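Fri 2 October
By the course team, Kenedier Workshop School

Making Wooden Shape Sets, Session 2: Color, Sorting and the Play Board

Last session covered choosing stock and cutting blanks. Today is about how a set of shapes gets grouped, and what the board underneath has to do. Bring your blanks and the Plorkilell plan sheet. If you missed the first session, the plan sheets are in the tray by the door.

Shape and color

A shape set gives a child two ways to sort. Pieces can go together by outline (all the stars, all the cylinders) or by color (everything green, everything red). A good beginner set lets both work. If every star is green and every cylinder is red, the two rules give the same answer and there is nothing to choose between. Put at least one shape in two colors.

Start with few pieces. Young children do well with pairs, and you can add a third or fourth piece per color later. The full Brandov pattern has 16 pieces, too many to put out at once. Keep the rest in a bag.

Think about outlines that are easy to mix up. A hexagon with soft corners feels a lot like a cylinder in a small hand. Keep the facets crisp and break the edges only lightly – two passes with 400 grit is enough. Star points need more rounding than anything else in the set.

The board

Pick a board with a light, even color so that the pieces stand out. Some grain is fine. Avoid deep knots on the top face, because small pieces rock on them. Sand with the grain, wipe down, and leave the finish overnight. Ease the long edges by hand.

A board 26 inches long leaves room for a row of pieces with space between the groups. The gaps matter. Children read pieces that touch as belonging together, so leave a clear space wherever you want one group to end.

Color pairs in a row

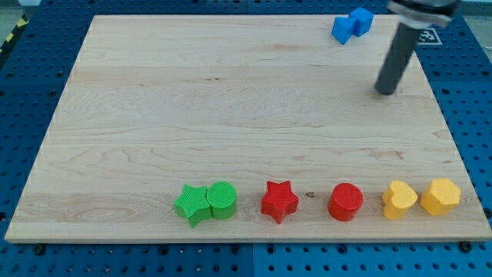 Can the same set be used for sorting by shape and by color on the same day?
Two short rounds work fine, with the pieces mixed up and put back in the bag in between. Say the rule out loud before each round and stick to it until the last piece is placed.

For next time

Finish sanding your stars and cylinders. Read the Benmoussa handout on water-based stains, pages 2 and 3 only. Mark the underside of each piece with your initials in pencil before it goes on the drying rack. The stain cupboard stays locked between sessions, so write down the colors you want and leave the list at the front desk. Sets left over from March are on the bottom shelf and need to be picked up.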